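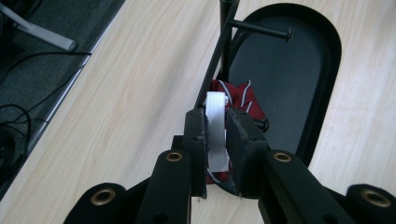 Hook-and-loop straps stop holding long before they wear out, and the usual cause is lint packed into the hook side. Before you replace one, clean it. Press the strap flat on a table, hook side up, and drag a stiff toothbrush across it in short strokes. Pull out whatever is left with tweezers or a straight pin. White tape shows dirt sooner than black, so it gets cleaned more often in our house. Check the edges too. A strap that has started to fray along one side, like the white one folded over into a loop here, can be trimmed with sharp scissors. Cut only the stray threads and leave the woven edge alone.

Washing

Close every strap before it goes in the machine. An open hook side will grab sweaters, socks and the lining of any bag in the load. Wash on cool and hang to dry. High heat can curl the tape.

Storing

Fasten loose straps to themselves, hooks covered, and keep them in a jar or small box. I cut mine 8 inches long for cords and longer for blankets and sleeping bags.

Replacing

If the loop side has gone bald, brushing won't help. Unpick the old stitching, pin the new piece in the same spot and sew all four sides with polyester thread.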